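**Anyone else catch the Channel 2 segment on the transit levy?**

**pullska_pete**
Sunday morning they gave the Trurton levy a full 20 minutes and I swear the host read the mayor's press release out loud. "Pays for itself" went by twice – no follow-up! 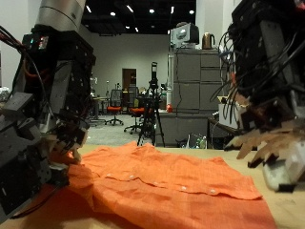
What would the levy cost a regular household? The county mailer says $87 a year, and the segment never mentioned it.

**dottie_k**
I watched the same show and didn't think it was that bad. They had Vicente Quezada on from the opposition and he got plenty of time to talk.

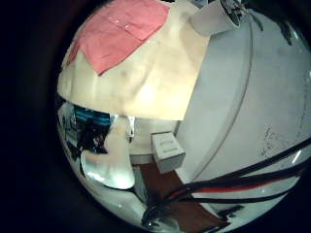 *Click to enlarge*

**pullska_pete**
He got the last bit before the commercial, Dottie, and she interrupted him the whole way through (go back and watch it if you don't believe me). Meanwhile the guy from Krawczyk just sat there and talked about ridership like it was settled.

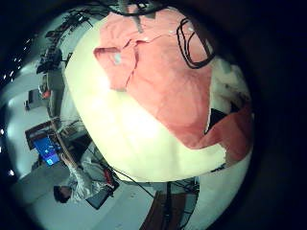 And Krawczyk wants the bus contract! You'd think a reporter would bring that up before asking him whether the buses are a good idea.

**beltix_rider**
I'm voting yes and even I thought that was lousy. Zhiqiang Dai asked about the contract at the July meeting and got a straight answer, so it's not like it's a secret. Pete, where are you getting $87 though? My mailer says 85.
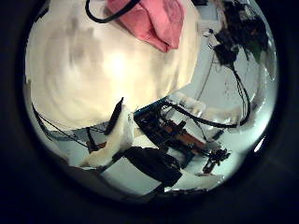 Photo: submitted

**pullska_pete**
Huh, mine says 87 on the back page. Maybe they printed it wrong, I'll dig it out tonight.

**dottie_k**
So you're mad at the host over a number you two can't agree on. I still say it was a fair interview.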